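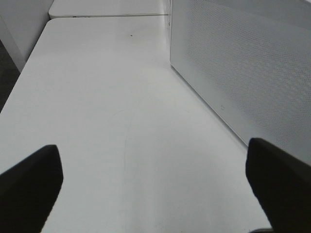

Does a policy trained on more demonstrations always beat one trained on fewer? Past a certain point it depends on where the demonstrations start, and in our tests the smaller set came out ahead.

June 30, 2022. Short thread on the Pokell start-position results.

1/ We had two sets of teleoperated demos for the same pick and place task. The big one has 3,088 episodes, nearly all starting from the same home pose. The small one has 1,380, with the arm's starting pose changed every episode.

2/ Same network, same training schedule, same wrist camera. The only input is the wrist view plus joint angles. No overhead camera in either case.

3/ We ran 134 trials per policy at the Masedthorpe lab. Starts were drawn at random, and neither policy had seen them. The small varied set finished more trials, and the margin was bigger when the object began outside the wrist view.

4/ The common failure for the big set: the arm drifts back toward home, stalls, then closes on nothing. It never learned what to do when the first view is mostly bare white tabletop between the fingers.

5/ From the home pose itself, the big set is still slightly better. If your cell always starts from one pose, fixed-start data is fine.

6/ Things we haven't sorted out: we only used 7 objects, all rigid, and one colour of table. The Ñahui group runs a darker bench and we'd like to try it there before claiming much.

7/ Varying the start cost the operators a few extra seconds an episode. We randomize joint angles inside a safe box, then let the operator take over – no scripted motion after that.

8/ Code and the trial log go on the Preltbridge project page once the labelling is checked. Failed trials are included.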